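Zudden Cell Controller — Set-up and Maintenance Guide
Home » Manuals » Simulation Workspace » Section 4
Section 4. Setting Up the Wrist View and Gripper in the Simulated Cell
Revised 1 November 2021

4.1 Purpose

This section describes how to set up the wrist view of the Skanora two-finger gripper in the simulated cell, and how to confirm that the model opens and closes as intended before any program is transferred to the physical cell. It applies to all sites using the Soltcombe scene library. Sites that maintain their own scenes should also consult the notes in 4.6.

The work is carried out entirely at the operator workstation. The physical arm must remain in the parked state throughout.

CAUTION: Disconnect the live link before starting. When the live link is active, jog commands issued in the simulation window are passed to the physical arm.

4.2 Before You Begin

Confirm the following:

The operator account has scene editing rights.
The controller status line reads SIM ONLY.
The most recent scene backup has been saved to the site folder.
No other user has the scene open for editing.

If the scene is locked by another user, do not force it open. Changes made in a forced session are not written to the change log and cannot be restored.

4.3 Loading the Scene and Gripper Model

1. From the Workspace menu, select Load Scene and choose the scene assigned to your cell.

2. Wait until the progress bar clears. Do not jog the arm while surfaces are still loading, as contact checks are not active until loading is complete.

3. Open the Tool tab and select the Skanora two-finger model. The palm and both fingers are loaded as a single tool group. Do not separate them.

4. Set the finger opening to 70 millimeters and press Apply.

5. Set the tool name to match the name used on the physical controller. Names are case sensitive.

6. Save the scene under a new revision number.

Note: If the fingers load in the closed position, the opening value was not applied. Repeat step 4 before continuing.

4.4 Setting the Wrist View

The wrist view is attached to the tool group and looks outward past the fingers. It should be set once for each gripper model and checked again whenever the tool group is replaced.

1. Open the View tab and select Wrist.

2. Set the image size to 600 lines.

3. Adjust the tilt until the palm lies along the lower edge of the view and both fingers stand clear above it. It is normal for the lower part of the palm to fall outside the view.

4. Open the gripper. The gap between the fingers must be unobstructed, and the work surface must be visible through it.

5. Jog the arm until the gripper is near the boundary between two surfaces of different brightness. A boundary running at an angle is preferred, as it makes an error in the view rotation easier to detect.

6. Hold the arm still and compare your view with the reference view below. The finger positions should be similar. The surfaces and any objects in the background will vary with the scene loaded and need not match.
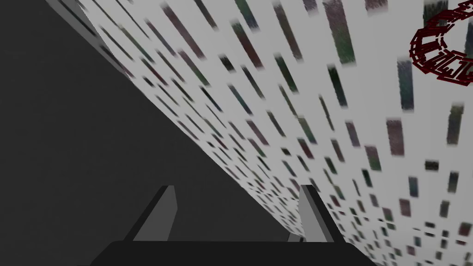

Navarro asked, on reading the draft of this section, whether the colored patches on the white surface ought to be sharpened before the view is accepted, and suggested that operators would otherwise report them as a fault. The reply entered in the change log was that surface patterns are supplied with the scene and are not part of the view settings. Softening of a pattern toward the gripper is not a reason to reject the view. The fingers and the palm are the items to be judged — their edges must be clear, and their shading must be steady while the arm is at rest.

If the finger edges flicker, open the View tab, switch Smoothing off and on again, and repeat step 6. If the flicker remains, reload the tool group.

4.5 Checking Finger Travel

1. With the gripper open and clear of all objects, select Close from the Tool tab.

2. Observe both fingers. They must begin to move together and must meet at the center line of the palm.

3. Select Open. Both fingers must return to the set opening.

4. Repeat the cycle 4 times at low speed and 2 times at working speed.

5. Open the Tool log and confirm that no contact was recorded during any cycle.

A contact entry in the log when nothing has been touched usually means that the contact shape of one finger is larger than the visible finger. Select Show Contact Shapes, correct the shape, and run the check again from step 1.

CAUTION: Do not correct uneven finger travel by changing the opening value. The value is copied to the physical controller at transfer, and the physical gripper will then open incorrectly.

4.6 Notes for Sites with Their Own Scenes

Dark surfaces with little or no texture may be used next to patterned ones, but both must be entered in the surface list. A surface that is drawn but not listed has no contact shape, and the gripper will pass through it without a warning.

Objects should be placed well away from the gripper while the wrist view is being set. They may be moved into reach once the checks in 4.5 have been passed.

Scene files prepared before the October release must be opened and saved once in the current version. The tool group in older files is stored in a different format, and the wrist view may appear rotated until this has been done.

4.7 Completing the Set-up

1. Return the simulated arm to its home position.

2. Save the scene and enter the revision number in the change log.

3. Record the opening value, the image size, and the result of the travel check.

4. Close the simulation window before restoring the live link — never the other way around.

For transfer of programs to the physical cell, proceed to Section 5. For replacement of the physical fingers, see Section 9.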